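Week 3 handout — Packaging and what it's for

Notes for the Saturday group, 6 February 2021. Rough version, I'll fix the numbering before the next session. Bring the reading from last week, we didn't finish it.

1. Where we left off

Last time: price and place. Packaging got pushed to this week. Textbook treats it as a sub-heading under product, two pages. Too short. Most of you will deal with packaging at work long before you ever set a price.

Working definition for this course: packaging = whatever the buyer has to open, hold, pour from or throw away to get at the thing. Includes the bag at the till. Includes the shipping box.

Three layers, you need the names for the test:

Primary — touches the product. Bottle, tube, inner wrapper, tub.
Secondary — groups or dresses the primary. Carton around the tube, sleeve around the four-pack.
Tertiary — moves it. Shipping case, pallet, stretch wrap. Customer usually never sees it, unless they order online, and then it's the first thing they see.

That last bit matters more every year. A shipping box used to be a warehouse matter. Now it sits on somebody's kitchen table.

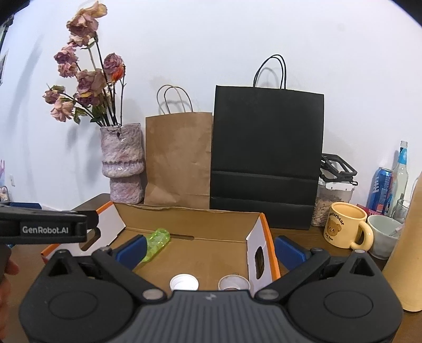 2. The jobs a package does

Protect. Drop, crush, damp, light, air. Ask which one kills the product. Crackers: damp and crush. Olive oil: light and air. Don't pay for protection against things that don't happen.

Contain. Sounds too obvious to write down but see the Wirkurano case below.

Inform. Weight, contents, warnings, dates. Some of it required by law, and the law differs by product and by state, so check. Don't go by what the shelf next door is doing.

Sell. Color, shape, the name big enough to read from the aisle.

Dispense. Open, get some out, close. Many times over if it's a product you use slowly.

Dispose. Who gets rid of it, and how many different materials do they have to pull apart.

These fight each other. More protection, harder to open. Bigger name on the front, less room for directions. On the test I will ask for two jobs that conflict and how you'd settle it. Have a real product in mind.

3. Case: Wirkurano dish powder

Small maker, one product, sold in a paper bag with a fold-over top. 1000 bags in the first run. Cheap bag, looked great, photographed well. Shops liked it.

Problem — the fold. No clip, no adhesive strip. Buyers opened it once and after that the powder took up moisture and caked. Complaints said "bad powder." Nothing wrong with the powder.

Fix number one: sticker to reseal. Lasted a week or so in a damp kitchen, then curled.
Fix number two: move to a tub with a push-on lid. Cost per unit went up 14 cents. Retail price went up 40 cents. Sales dipped, then came back, and the complaints mostly stopped.

Discuss:
— Which of the six jobs did the bag do well? Which one did it fail?
— Why did buyers blame the powder? What would you have asked them in a survey?
— Was 40 cents the right number? Use the margin sheet from week 2. (Several of you left the shop's share out last time. Put it in.)

4. Seeing in vs. printing over

Old argument. Clear pack lets the buyer check the goods. Opaque pack gives you the whole surface for print. Frosted or semi-clear sits in the middle, you get a hint of what's in there and how full it is, but it hides scuffs and dust and the odd crooked piece.

When clear helps: fresh food, anything where color is the point, anything sold by how much is left. Household stuff in particular. People like to know when they're running low without opening the lid.

When clear hurts: product fades, settles, or just looks dull. Brown sauces. Vitamins, often. Anything that gets ugly at half full.

Cotton buds are a decent everyday one to think about. Light, dry, all the same, don't spoil. Protection is hardly the issue. So the pack is nearly all about dispensing and stacking, plus a label.
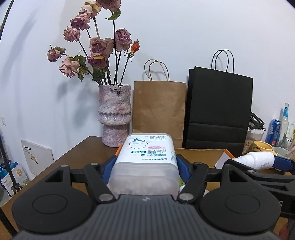

Compare with the refill idea: sell the good container once, sell plain refills after. Plistska tried this with hand soap. The container was nice and people kept it, which was the plan, but then they filled it with whatever soap was on sale. So the refill has to be either cheaper or easier than the rival's. Pretty is not enough to hold them.

Nornular went the other way, made the refill neck fit only its own bottle. Worked for a while. Returns went up becuase people bought the wrong size and couldn't use it. Write down what you think the lost goodwill cost. No right answer, I want to see the reasoning.

5. Labels, quick

Front: name, what it is, how much. In that order for a new brand.
Back: directions first, story last. Nearly everyone does it backwards.
Side: the legal stuff, dates, bar code. Keep the bar code off curves and seams.
Test print at real size and stick it on the real pack. A label that reads fine on screen can wrap right out of sight on a small round jar.

Two languages? Trương coffee printed both on the front, same size, and the name ended up smaller than the weight. Redesign put one language per face. Simple, and the shop can turn the bag to suit teh customer.

6. For next week

Pick one thing from your kitchen or bathroom. Not food, we had too much cereal last term. One page:

a. Name its primary, secondary and tertiary packaging. Guess the tertiary if you have to, say that you guessed.
b. Rank the six jobs for that product.
c. One change that saves money, one change that costs money and is worth it.

15 points total, five for each part. Late pages lose a point a day. Bring the pack with you if it's clean and will fit in a bag — we'll pass them round before the break.

Reading: chapter 7, skip the section on export crates.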